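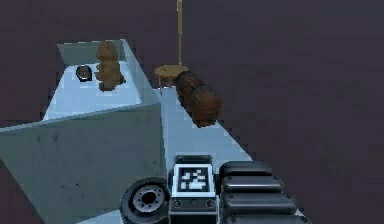 Stodero simulation kit: review meeting, June

1. Trial license
The Monar trial covers 3 seats. Two are in use. Pathak quoted 812 per seat for a full license, with support through 2035. Decision held over.

2. Room scenes
Wall textures look blocky and the edge of the wall is stepped. The bread crust was judged good enough for grasp tests. Ask Pathak for a sharper texture pack.

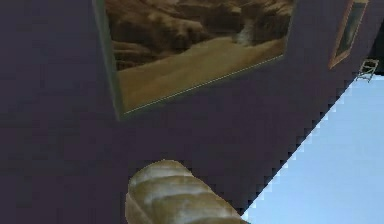 3. Marker tracking
Hunden wants the kit to report gripper pose on every run. The square marker on the housing stays, with the two screw heads below it as a second reference. Test to be repeated at 2 p.m.

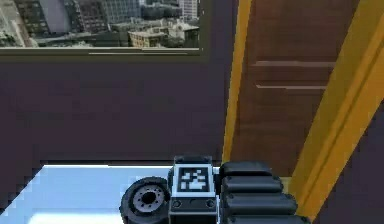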